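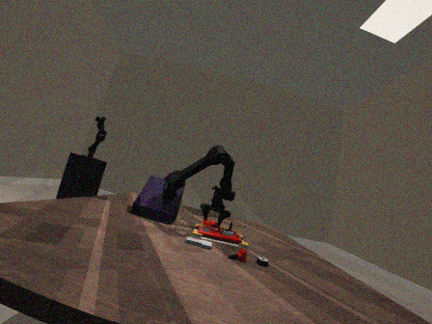 According to Villads Bergmann, most of the trouble in a small robot cell begins at the fingers, and he would like people to stop blaming the program first. He has looked after the tray cell at Pultoso for two years, and before that he set up packing lines at Ragnarsson.

I asked him how a normal morning begins. "I do not start the arm," he said. "I put my hand on the gripper and I try to move each finger sideways. If I feel play, then I already know what kind of day it will be."

The cell at Heltinwood has two arms, but our talk was mainly about the one which does the picking. It comes down from above, straight over the tray, and for this reason the height matters more to him than anything else. He teaches the approach point again after each change of fingers, even when the new pair comes from the same box. "The drawing says they are equal. I have measured them, and I prefer to teach the point."

We use cookies to remember your settings and to count visits. By continuing to read you accept this. Manage cookies | Accept all

Every change goes also into the simulated cell before it is tried on the floor. Bergmann was against this in the beginning. He found the model too clean, and the loose parts next to the tray did not behave as he knew them. Now noise is added to the rendered pictures, and he uses them to check that the forearm can come down vertically without the elbow reaching a joint limit.

The worst fault he remembers was in September. The arm stopped with error 2183, always in the afternoon. He changed the cable, then the encoder battery, and he lost 31 hours – "I counted them, because my manager counted them too." In the end it was a base bolt which had worked itself loose. He tightened all of them, marked the heads with paint, and wrote in the Sketmont log that they must be checked every 230 hours.

Does he trust the interval? He thought about it for some time. "For this arm, yes. For the other one I have no history yet, so I look at the paint when I walk past."

He had to leave then, as a new pair of fingers was waiting at the goods entrance and he wanted to measure them before lunch.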